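Returns should cost something, and shops should say so up front

Sun 2 October
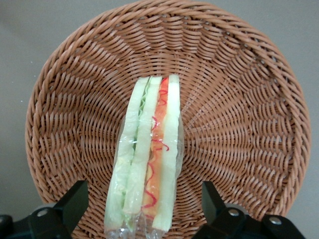 OPINION | RETAIL

Free returns are a bad habit that clothing shops taught their customers. The shops would now like to stop and most of them are going about it badly.

I ran the returns desk at the Flokgate store in Adugna for three years before I moved into buying, and I still look at the returns sheet before the sales sheet. In June we sent out 1,973 online orders with at least one pair of trousers in them. Of those, 1,812 had two or more sizes of the same pair. People were ordering a fitting room to their house. I don't blame them. We told them to do it, in large type, on the front page of the website.

The trouble is what happens to the second pair. It comes back in a torn satchel, sometimes with the swing tag in a pocket. Someone has to open it, check it for makeup and dog hair, steam it, fold it, bag it and put it back in the system. If it comes back in the last week of a season it goes straight to the markdown rack. A shirt that leaves the warehouse at full price and returns five weeks later is a different item as far as the accounts are concerned. All of that labour is paid for by every customer, including the ones who come in, try something on and take it home.

So I am in favour of a fee. What I am against is the way fees have been brought in. Stosesari, where I buy most of my own work clothes, put its return charge on the fourth screen of the returns form, after you have typed in your order number and picked a reason. A customer who finds the charge at that point feels tricked, and fair enough. The charge belongs beside the price, in the same size type, before anything goes in the cart. If a shop thinks that will put people off buying, it has learned something about its prices or its sizing.

Sizing is the bigger part of this. A shop can't charge people for guessing wrong when it has given them nothing to guess with. Most size charts still list bust, waist and hip for the body and nothing for the garment. Tendberg lists the measurements of the garment laid flat, for every size, with the rise and the inside leg, and says which lines have changed their cut from last year. It isn't pretty. It takes up half the page and there are no models in it. I have bought four pairs of trousers there and kept all four.

I'd set the rules out like this. Returns in store stay free, always. The customer has made the trip and the item can be back on the rail within the hour. Posted returns carry a flat fee per parcel, not per item, so that people aren't punished for a larger order. Faulty goods and anything that doesn't match its listed measurements go back at the shop's cost, and the customer shouldn't have to argue about it. The money from the fee should be shown to be going somewhere, even if that is only the wages of the people opening the satchels.

The usual objection is that this hurts people who live a long way from a shop. It does, and I don't have a clean answer. My sister-in-law is two hours from the nearest place that sells a bra in her size. One free posted return a season for addresses outside a set distance would cover a good part of it. A distance of 50 kilometres seems reasonable to me, and 100 seems mean.

The other objection comes from inside the trade. It says that whoever moves first loses customers to whoever doesn't. That was a stronger argument when everyone was offering free returns and had the cash to keep doing it. Now the offers are shrinking anyway, through shorter windows, store credit in place of refunds, and accounts closed without notice because someone sent back too many parcels. Those are charges as well. They are harder to see and they land on people at random.

A plain fee on the product page would be easier on the customer and on the staff at the desk, who are the ones getting shouted at over a rule they didn't write.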